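Packing lunch for the long train

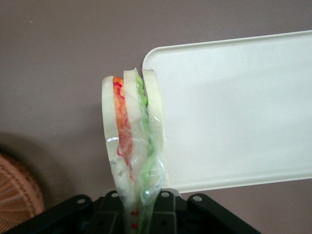 In July I took the train from Tistgate to Wumbei again, 436 kilometres, and I want to write a little about food on the way.

When I first came to live here, I did not bring anything to eat on trips. In my country there is always somebody selling soup or warm bread at the station. On this line there is one buffet car, and it closes early. The first time I travelled hungry until Brireck, where the kiosk had only mints and a grey banana. I ate the banana.

Now I prepare everything the evening before. I butter the bread right to the corners, so it does not become soft from the filling. Tomato I carry separately, in a small box with salt. Boiled eggs I like very much, but I don't open them in a full carriage any more (a lady once changed her seat, and I understood her).

My favourite moment is after Brireck, when the track follows the river and the colour of the hills is almost violet. I try to wait until there before I eat. Usually I cannot wait.

In seat 14 the small table does not stay up properly, so please choose another one if you travel with a thermos. Next time I will try to make my grandmother's potato pie and carry it cold. If it survives the trip, I will put the recipe on the blog.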